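Notes on door rules for simulated household runs

The written procedure we use for indoor mobile manipulation in simulation has a section on doors, and for a long time it was one sentence: "Doors shall be in a defined state at the start of each run." Everyone who read it agreed with it. The logs then showed doors at every angle between shut and wide open, because "defined" meant whatever the scene file happened to contain. I spent Monday rewriting that section against the Sevgate apartment scene, and these are the notes I kept, mostly so that I can find them again.

The old text came over from the Tonham checklist, which was written for a physical lab with one door that was usually propped. A simulated apartment has many more of them, and an open door leaf is also an obstacle. It narrows the passage, it hides whatever stands behind it, and depending on the physics settings it may move when touched. A planner that treats the leaf as part of the wall will behave well until a contact pushes it.
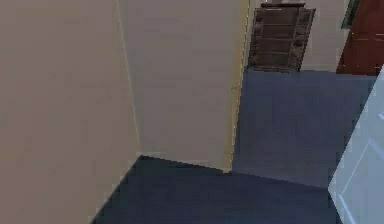 Hallway corner, Sevgate scene, white door standing open.

Corners like this one are where the rule has to do some work. The agent comes around a blind edge and the usable width on the other side depends on the leaf. The new text requires the hinge angle of every door on the route to be recorded in the run header, in degrees, along with a flag for whether the hinge is free, damped or locked. If the flag is missing, the run is not scored. That sounds harsh, but of the 22 runs I went back through, 2 could not be reproduced at all, and both had a free hinge that was never written down.

I also dropped the word "ajar". It appears eight times in the Flillis version of the procedure and I could find no definition for it.

Start poses were the second part of the rewrite. The previous practice was to place the base in a room and let the arm settle wherever the controller put it. The arm then often began close to furniture, and a first motion that should have been trivial became a contact event. A contact in the first moments of a run tells you about the placement and very little about the policy.

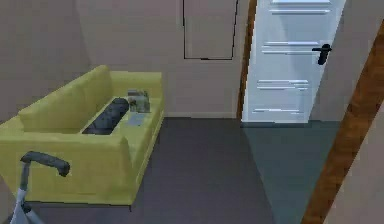

Sevgate, July

The living room is a fair test for a start pose rule. There is a yellow sofa along the wall with things lying on the seat, and a door with a lever handle farther along. With the arm near the sofa's end, the question for the reviewer is what clearance was intended and whether anyone recorded it. Under the new wording, the header carries the minimum distance from any arm link to any static body at step zero, computed from the collision meshes. Visual meshes are not acceptable for this. Upholstery in particular tends to have a rounded visual shape and a boxy collision shape, and the difference is enough to turn a clean start into a bad one.

Loose items on furniture get their own line. They are to be listed with pose and mass, and they are to be allowed to settle before the clock starts. I would have liked to require a fixed settling time, but the value depends on the solver step, so the text asks for a velocity threshold and leaves the number to the site. Pangaribuan objected to this in their review comments and wanted a single figure. I see the argument. A single figure is easier to audit, and it would also be wrong for half the configurations we support.

The third part covers movable obstacles in corridors, and it is the one I am least satisfied with.

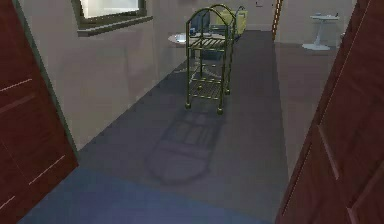
The current draft sorts corridor objects into fixed, movable and wheeled. Wheeled objects have to be declared separately since their rolling resistance is a parameter, and the default value in most asset libraries is close to zero. A light touch then sends the object down the hall, and the run is scored as a successful passage. The draft now says that any displacement of a wheeled object beyond the tolerance is logged as a contact, whether or not the path was cleared by it.

Wire frames are a related problem. Many importers wrap an open lattice in a convex hull, so a range sensor that uses the visual mesh sees through it and the collision check does not. The rule asks that both representations be named in the asset sheet. It does not say which one wins when they disagree. I have two candidate wordings and neither reads well.

Still open: whether door handles need their own collision body when the task does not involve opening anything, and whether shadows should be on by default for camera-only policies. Section 22 of the procedure says rendering settings are "to be agreed", and I have left that alone for now.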